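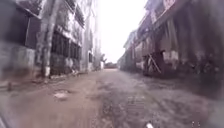 写真提供:Edura

## Brernport連絡道路改良事業 進捗報告(12月分)

対象期間中の主な作業は、Văduva高架橋の床版打設と仮設迂回路の切替準備である。床版は全16区画のうち12区画で打設を終え、残りは配合の再試験後に着手する。事業全体の出来高は81%で、前回報告時の計画値をやや下回る。遅れの主因は支承の納入が後ろ倒しになったことにあり、施工者のJirnbergから工程の修正案を受領した。現在、Eduraで内容を照査している。

迂回路については、警察との協議で夜間切替の条件が確定した。切替は午後11時に開始し、翌朝5時までに規制を解除する。案内標識の版下は承認済み。バス事業者への通知は未了である。
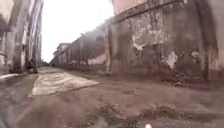 建物の間を通る未舗装の街路

排水工では既設管の位置が台帳と一致せず、集水桝2基の設計を変更した。追加費用は予備費の範囲内で処理する。沿道への工事案内は2,000部を超えて配布し、車両の出入口に関する要望は別紙に整理した。

次期は残る床版の打設、伸縮装置の据付、照明基礎の配筋検査を予定する。支承の最終ロットが予定どおり入らない場合、桁端部の施工順序を入れ替える。次回の支払申請は、配合試験の成績書を添えて提出する。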